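November, a little after 6 a.m.

Awake before the heat comes on, so I may as well write this down while the coffee is still doing its job. The board is finished. I've said that twice before in this notebook and been wrong both times, but I oiled it last night and you don't oil a thing you plan to keep sanding, or at least I don't plan to.

For the record, since I'll want to know next year: maple, one piece, bought from the odds-and-ends rack at Droritz for thirty dollars and carried home on the bus like a large, uncooperative baby. The man at the register asked if I was making a cutting board. I said no, it was for shapes. He nodded the way people nod when they have decided to stop asking questions.

Shapes is the right word, though. I've been trying to make a decent set of blocks since the Caltley fair two summers ago, where I paid too much for a bag of them and brought home twelve pieces, three of which rocked when you stood them up. A block has exactly one job. I went home and said I could do better, out loud, to a kitchen with me in it, and that has been my hobby ever since.

Progress report on the stars. Stars are terrible. A cylinder you can sand while listening to the radio. A star has inside corners, and inside corners are where sandpaper goes to fold itself in half and give up. I've tried a nail file, an emery board, a popsicle stick with grit glued on, and a very expensive little rasp that turned out to be good for opening paint cans. The popsicle stick won. I've gone through most of a box, and I didn't even get the popsicles.

Then paint. I had it in my head that there should be one green. The first can ran out partway through and the replacement, same name on the lid, same number, is a cheerier green altogether, the green of a toothpaste ad. I stood in the hallway holding both up to the bulb and tried to persuade myself. No. So the set has two greens in it, and I have decided that this is a feature for advanced players.

The yellow came out best. I'd meant it to be lemon and it's closer to the yolk of a good egg, and I like it so much I've been moving that hexagon around the house. It spent an evening on the windowsill. It spent a morning next to the toaster. I'm aware of how this sounds.

Later, same day, soup on.

Read over what I wrote this morning and it's mostly complaints, so to be fair to the board: it's a lovely piece of wood. I wasn't looking for anything special, only something flat, and what I got has grain running the long way in thin wandering lines and a few small knots that I meant to keep to the bottom. Then the bottom turned out to have a better face than the top and I flipped it back and forth for a whole evening. Left it in the end with the knots up. A board ought to have something to look at when nothing is standing on it.

Also rounded none of the edges. Every book says to round the edges. The Dvořáček book, which I've had out of the library so long it feels like mine, has an entire chapter on it, with drawings, and a tone. I read the chapter. I respect the chapter. I like a square edge.

The total so far, in case I ever get grand ideas about selling these: more than 139 dollars, counting the rasp. At that rate each block should come with its own insurance.

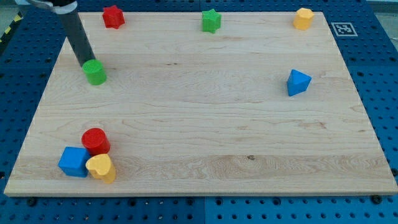

Words and sawdust by the Flidach Street Block Works (staff of one)

The red star is my favorite of the stars, and it got the least attention. I'd used up all my care on the green one and did the red in a temper. There's a lesson in that and I'm ignoring it. The red one stands up with its star face to the ceiling, which was the whole argument with the Caltley bag, so I'm counting it as settled. Next to the plain green cylinder you really notice the other green. Fine. Advanced players.

I keep going back to the blue triangle. A triangle ought to be the easy one, three sides, no surprises, and I had to cut it over again because I measured from the wrong end of the ruler. It looks very calm there at the right, considering. And the yellow hexagon has taken the back corner for itself, like somebody who got to the movie early.

Blue under the pale wood is nice, by the way. I'd been picturing the set on a dark table, something serious, and now I think I was wrong about that too. The maple looks nearly cream against it. Must remember for when I get around to a box to keep everything in — blue lining, maybe felt, if felt doesn't cost what I think it costs.

Things left to do: the box. A second coat on whichever pieces sulk when the first one cures. Return the Dvořáček before they send another letter. Find out if Droritz will take back a rasp that has been used to open paint.

I'd also like to try an oval, which everyone will say is just a cylinder that sat on something. We'll see. I've got a scrap of the maple left about as long as my hand, and it would be a shame to make a coaster out of it.

Soup is boiling over. Going.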